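Notes on hanging the Grurnham show

Sun 9 December

The print room at Grurnham closed its Trindgate exhibition last week and I have been going over my notes. The show covered the poster and type workshop that ran at Trindgate for 17 years, and the museum asked me to check the dating of the lithographs. I said yes in October without asking how many there were. There were 135 sheets, most of them undated.

The usual method is to work from the paper. Trindgate bought its stock from one mill, and the mill changed its watermark twice. That gives three periods, which is coarse but reliable. Within a period the ink helps a little. The workshop mixed its own black until the money ran out, and the later bought-in black has a brownish edge under a loupe. Refilwe Ngcobo, who looks after the works on paper, had already sorted the sheets by watermark before I arrived and saved me a week.

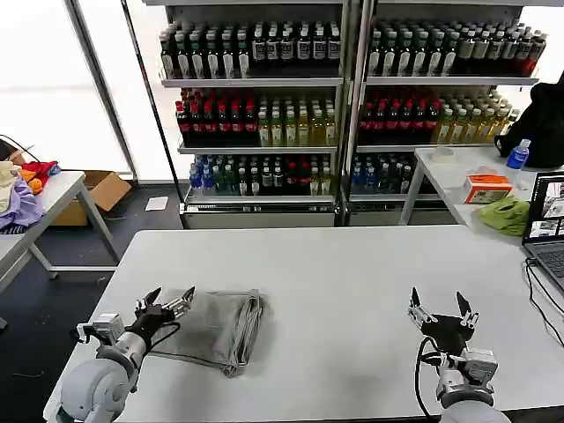
Folded gray cloth on the white table.

The hard cases were 33 sheets with the watermark trimmed off. Trimming was common when posters were sold on to collectors, who wanted them to fit standard frames. For these I went back to the letterforms. The workshop drew its capitals by hand in the first years, and the R is the one to look at. The leg starts straight, then picks up a slight curve, then goes straight again once they began working from a cut alphabet. I would not date a sheet on the R alone, but together with the ink it places 29 of the 33 in one period or another. The other 4 went up with no date on the label.

Zihan Zeng disagrees with me on the cut alphabet. Her view is that it was in use earlier and that the curved leg is a single designer's habit, probably Themba Matlala's. She may be right. Matlala's signed sheets all have the curve, and I have no signed sheet by anyone else from the same two years. The catalog prints both readings in the same note, mine first only because the text was already set. 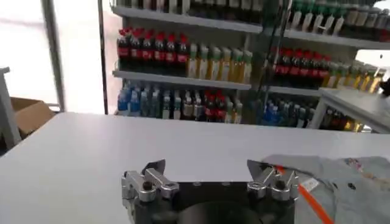
On the hang itself I have one complaint. The sheets were shown in order of subject - theater, transport, public health - and the order of making was left to the labels. A visitor could not see the lettering change from wall to wall. I asked for one short run by date and got a case near the exit, with six sheets in it and poor light.

The Puvotura loan went back first, as its terms required. The rest returns to flat storage, interleaved, with the new dates penciled on the folders. If anyone has a signed Trindgate sheet from the middle period with a straight-legged R, I would like to see it, trimmed or not.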